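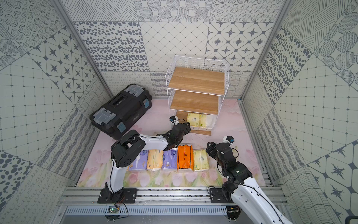

I'd been meaning to replace our old bathroom stool for years, so when my neighbour Mariama Sowah said she loved her Dotum one I went and ordered the same (in the sage green, which is lovely!). It came in a flat box with 21 screws and a little key, and I had it together before my tea went cold, although the back legs do want a firm push. It's steady on our wonky tiles, it wipes clean nicely, and my grandson can reach the taps on it without me hovering. My one grumble is the rubber feet, as two of them had slipped off by June and I've had to glue them back on. Still, I've grown very fond of it, and I've just bought a second for the kitchen, where I mostly use it for the top cupboard.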